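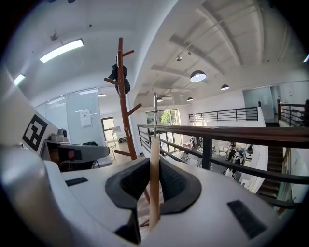
Figure 7. Open two-level office, upper floor, looking up toward the mezzanine rail. Coat rack with one black jacket; glass-walled meeting room on the left.

Research / Shared Workplaces / Working Papers

Flimanberg > Papers > Coats, Bags and Open Floors > Section 4

Last updated: 2018-06-30

4. Where the coats go

4.1 Storage at the edges of an open floor

Coat storage gets very little space in the literature on open offices. Desks, noise, light, sight lines — all well covered. Coats, hardly. Yet in our interviews the coat came up early and often, usually as a complaint, and usually before we had asked. This section takes up the freestanding rack as a piece of shared furniture: who uses it, where it ends up on the floor, what people do when it is full.

The type is familiar. One tall post, short pegs angled upward, wood. In Figure 7 the rack is reddish brown and stands out in the open area, with a black jacket bunched over one of the upper pegs. Bunched, at any rate, rather than hanging smooth. We come back to this in 4.3 because it matters more than it looks.

Two-level floors are a special case. The three offices in the study (Prosard, Dmytriv and Prundstead) all have a mezzanine of some kind and all have fewer walls than the people in them would like. Where walls are glass, nothing can be screwed into them. Hooks go, and a rack comes in. The meeting room partitions in Figure 7, part frosted and part clear, are the sort of wall we mean. An earlier generation of the same offices would of had a corridor with a rail down one side.

4.2 Use and ownership

Our material is 1,428 diary entries, kept by 44 employees over 10 working days in November. Entries were short, written by hand, some no more than a word. "Chair." "Chair again." "Rack full." Coding was done by Bilyk and Dovhaniuk separately, then compared; disagreements went to Tilahun. Details of the coding scheme are in Section 3 and not repeated.

First finding, plain enough. People with a fixed desk put the coat on the chair. People without a fixed desk use the rack. A coat on a chair back claims the chair, and the moveable workers know it, so they avoid it unless they mean to stay all day. Several diary keepers described leaving a scarf or a cap on the desk and taking the coat to the rack. The light item holds the seat, the heavy one goes out of the way.

Second. The rack belongs to everybody in theory and to early arrivals in practice. Upper pegs fill first. Lower pegs are left for bags, then for late coats, which touch the floor and get stepped on. At Dmytriv a long wool coat was trodden on often enough that the owner started keeping it in the meeting room, on the back of a chair nobody had booked. This was tolerated for most of the month. Then there was a client visit.

Third. Coats that stay. Every office had at least one garment on its rack that did not go home at night. A spare rain jacket, a fleece kept for when the heating is off, in one case a blazer for video calls. Diary keepers were relaxed about these up to a point. The point seems to be when a peg is wanted and isn't there. One Prosard participant wrote on the fourth day, "whose is the gray one, has it ever moved." The same participant on the ninth day: "gray one is Pavlo's from before the summer."

4.3 Hanging, draping, bunching

We asked about method. It got the longest answers of any question in the follow-up interviews. Didenko, who ran most of them, had allowed five minutes for it and regularly went over.

Three methods, more or less. By the loop. By the collar or hood, dropped over the peg. Or bunched, the garment pushed on by whatever part comes to hand. Loops fail — they tear, or they are sewn too small for a wooden peg, and people give up on them after a try or two. Hoods work well. Bunching is what is left, and it's fast. It also takes more room, so a post that ought to hold a coat per peg holds less, and the neighboring pegs get covered over. A lone jacket like the one in Figure 7 causes no trouble to anyone. On a wet morning, with every peg taken, the same way of hanging makes a solid lump, and the coat wanted first is underneath.

Tipping came up too. A post rack loaded on one side leans. Participants at Prundstead had an unwritten rule about balancing, left then right, which newcomers learned by knocking the thing over. Khrystyna-Mariia Prokopenko noted in her field log that the rack there had been moved four times during the study period, each time a little closer to the stairs, and no one could say who had moved it. By the last day people coming down had to turn sideways.

4.4 Visibility from above

A mezzanine changes what is on show. From an upper level with an open rail, the floor below can be read at a glance, coats included. Participants used the rack this way without much thought. Is she in? Look for the red parka. Upstairs staff did this far more than downstairs staff, who could simply look at the desk.

Some disliked it. Two interviewees kept their coats off the rack for exactly this reason, one under the desk, one in a bag. A third left hers hanging when she went out to lunch in mild weather, and said so cheerfully. We did not follow this up as fully as we should have, the question was added late and only the Prosard group got it in the same wording.

Managers, when asked, said they had not noticed the rack at all. Tilahun suggests treating this answer with some care.

4.5 Limits

Ten days is short. November was mild at first and then it was not, and the diaries show the change very clearly, so the figures for peg use in Table 5 should not be averaged across the month. Summer is missing altogether. So is anyone who cycles in; cycling gear was kept in the basement at two sites and we had no diary keepers down there. Frequencies by site and by day are given in Appendix B, with the Dmytriv meeting room coat counted separatly.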